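# namis-jaw

Jaw-state and grasp-phase labeling for hand-held gripper recordings. The package reads wrist-view video, finds the two finger pads, and writes one state per frame: `open`, `closing`, `closed` or `opening`.

Maintained by Polyxeni Kourkoulas at Neltstead. Last data refresh: 3rd January.

## Contents

- 205 recordings, tabletop pick and place
- 3165 labeled grasp events
- 2 splits, `train` and `heldout`

## Labels

`open` means the pads are apart and touching nothing. Clutter past the fingertips doesn't change the label.
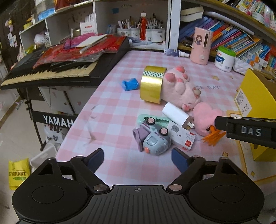 Pad distance is measured in pixels and then scaled by the pivot pins, so clips from different lenses can be mixed. If a pin is hidden for more than 3 frames, the tracker resets and the gap is written as `unknown`.

`closed` needs contact on both pads. Soft items are harder – the pads stop at different widths each time, so a fixed threshold fails. Use `--contact soft` for plush and cloth.

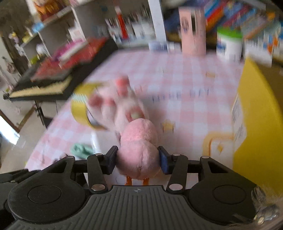

*`closed`, soft contact: small pink plush toy between the pads.*

## Usage

```
namis-jaw label clips/ --contact soft --out labels/
```

## Known issues

- Dark pads on dark objects still confuse the Pestberg segmenter.
- Motion blur lowers pin confidence. The Võ filter helps, but adds a short lag.
- `opening` is under-represented in `heldout`.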